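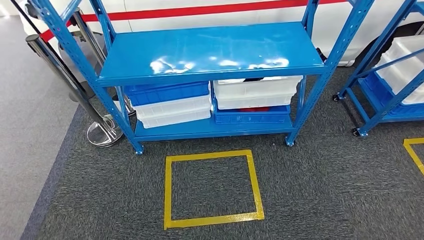

Week 4: Maps and Towns for Your Home Campaign

Hi all! I'm typing these up from my own scribbles, so if something doesn't match what you wrote down on Sunday, trust your notes and ask me.

Start with one town

I know, you want to draw the whole continent. I did too. My first world had 50 named cities and my players saw two of them (and burned down one). So for this class you're building a single town. Mine is Lalton, a river town of 435 people, and I'll use it for all the handouts.

Write down:

What does the town sell? Lalton sells salt and eels.
Who does it owe money to? The city of Bestdale, population 2309, a day upriver.
What's everybody arguing about this month? The ferry. It's always the ferry.

That last one matters most to me — an argument gives your players a side to pick before they've even found the inn.

Gods and old stuff

Keep it short. Lalton has a river goddess, Stastirura, and a ruined tower where a wizard called Soliman lived 2000 years ago. I've got one line on each in my notebook and I fill in the rest when a player asks. Meifang Ding's cleric asked so many questions about the temple that half of our religion is really hers now, and I love it!

Drawing the map

Pencil first. River, then roads, then buildings. Leave blank patches on purpose, you'll want them later when you need a graveyard in a hurry.

For next week

One page on your town, one rough map, and three townsfolk with a name and a grudge each. Bring dice, we're trying the market encounter.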